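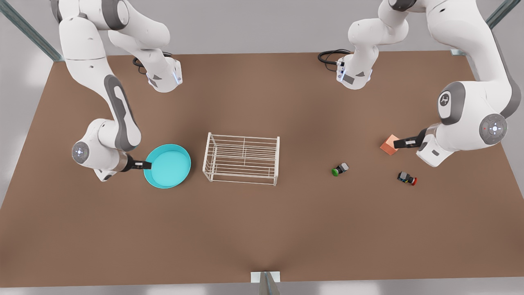
サイト内検索 キーワードを入力 検索

双腕ロボットへの作業教示、仮想環境での遠隔操作に移行 ディルトン技術研究所

2026年3月20日 産業技術担当 カイ・ディン(Khải Đinh)

ディルトン技術研究所(Dilton)は、双腕ロボットに家庭内の片付け作業を教える際の手本データについて、収集の主な場を実機から計算機上の仮想環境に移すと発表した。操作者が手元の操作装置を動かすと、画面内の左右の腕がその動きに追従し、関節角度、手先の位置、グリッパーの開閉が時刻とともに記録される。記録は模倣学習の教師データとして用いられる。

対象となるのは、水切りラックと浅い鍋を使う作業、小さなブロックの持ち上げ、ボタン型の小物の取り扱いなど、卓上で完結する作業である。研究所は昨年11月に準備を始め、実機の作業台に合わせた机と双腕を仮想環境に用意した。共同研究先のズルンベルク工科学院(Zurnberg)が物体の接触計算を、コブネス社(Kovness)が操作装置の製作をそれぞれ受け持っている。

これまで研究所では、操作者がロボットの腕を直接手で持って動かす「直接教示」を中心にデータを集めてきた。直接教示は力のかけ方が伝わりやすい反面、左右の腕を一人で同時に動かすことが難しく、操作者の手や体がカメラに写り込むという課題もあった。遠隔操作では左右の装置を両手で別々に扱えるため、片腕で鍋の縁をつかんだまま、もう片方の腕でブロックを扱うような手本も一人で収録できる。

試行には17人の操作者が参加した。未経験者も含まれており、全員が操作装置の握り方と非常停止の手順について講習を受けたうえで収録に入った。採用された手本は、ラックを使う作業だけで80件に上る。途中で物体を落とした記録や、グリッパーが縁を挟み損ねた記録は教師データから外し、失敗例として別に保管している。

収録責任者のヒエウ・クオン氏(Hiếu Khương)は本誌の取材に対し、「鍋の縁のように薄い部分をつかむ動作では、手先の向きが少しずれただけで結果が変わる。仮想環境であれば同じ初期配置に即座に戻せるため、操作者は向きの調整に集中できる」と述べた。一方で、画面越しの操作では奥行きがつかみにくく、慣れるまでに約7時間の練習を要したことも明らかにした。現在は視点を切り替える機能を加え、練習時間の短縮を図っている。

課題として残るのは、仮想環境と実機との差である。線材でできたラックは接触する箇所が多く、物体を差し入れる際の引っかかり方が計算上の挙動と一致しない場合がある。机面との摩擦についても同様で、研究所は物体の重さや摩擦の値を一定の範囲で変えながら手本を再生し、条件の違いに強い動作だけを選別する方式を検討している。実機による直接教示も廃止はせず、仮想環境で学習させた動作の仕上げに用いる方針である。

操作者の負担についても見直しが進められている。両腕を浮かせたまま装置を動かし続けると肩に疲労が生じるとの指摘があり、コブネス社は肘を支える台を追加した改良型を製作中である。改良型では、指を緩めた際にグリッパーが意図せず開くことを防ぐため、開閉の操作に保持機能が設けられる。

手本データの整理には、研究所が自社で運用する管理基盤「ルック」(Lục)が使われる。収録ごとに作業名、操作者の習熟区分、物体の初期配置が付され、学習担当者は条件を指定して手本を呼び出すことができる。氏名など操作者個人を特定する情報は、学習用の記録には含まれない。

研究所は今後、布製品など形の変わる物体にも対象を広げるほか、2拠点間を結んだ遠隔収録を実施する計画である。拠点間の通信遅延が操作の滑らかさに及ぼす影響については、ズルンベルク工科学院と共同で評価し、結果を学会で報告するとしている。データの外部公開の時期は未定である。

読者コメント

みかん箱
直接教示を工場でやっていました。片腕なら手で動かすほうが早いのですが、両腕になると二人がかりで、息が合わずに何度も撮り直しになります。遠隔操作に移るのはよく分かります。

t_sawa
失敗例を捨てずに保管しているという点が気になりました。学習にも使う予定があるのでしょうか。続報があれば読みたいです。

北側の窓
水切りラックは人間でも引っかけます。摩擦の値を変えて試すとのことですが、濡れた食器はどう扱うのでしょう。

元設備係
肘の台は早めに付けてあげてほしい。肩は後から来ます。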